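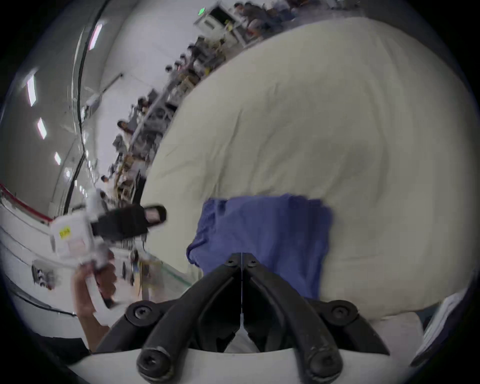
*Cream-white duvet, with the blue cloth still on top of it.*

Subject: Re: [house-textiles] Duvets, and what to do with small cloths

Hello all,

Thank you, Erzsébet, for the list. I answer below your text, and I hope the quoting is readable in every mail program.

Erzsébet Vass wrote in March:

> Before we print the new sheet for the guest rooms, please check the part
> about bedding. My draft says: first take everything off the duvet, then
> shake it, then fold it in 3. Small cloths go to the shelf, folded in 2.
> Is it clear enough? And does anybody know if the Fanala duvets can be
> folded the same way as the old ones from Odolska?
>
> Erzsébet

The order is good and I would keep it. I would only write "small cloths and towels", so that people do not search for a rule about towels on another page.

About folding in three: with the old Odolska duvets it works well, they are thin. The Fanala is much fuller. When I fold it in three it opens again by itself, and on the shelf it pushes the pillows out. I now fold it in two along the long side and then roll it from the foot end, slowly, pressing the air out with the forearm. The roll fits on the lower shelf if you put it with the open end to the wall.

For the blue cloths, please write that they should be made flat by hand before folding. If one is folded when it is crumpled, the creases stay, and the next guest thinks it was used. I take it by two corners, shake it one time, and lay it on the table, not on the duvet. On a soft surface I never get the edges together.

One question from my side. In the cupboard there are 46 pillowcases with the Marinescu label, and they are a little too short for the new pillows. Should we keep them for the children's beds, or offer them to the house in Kenda? I can bring them there, but I need to know before I pack the car.

Also, "fluff the duvet" was not clear to me when I first read it. Perhaps "shake the duvet" is enough in both places.

With best regards,
Tiago Moreira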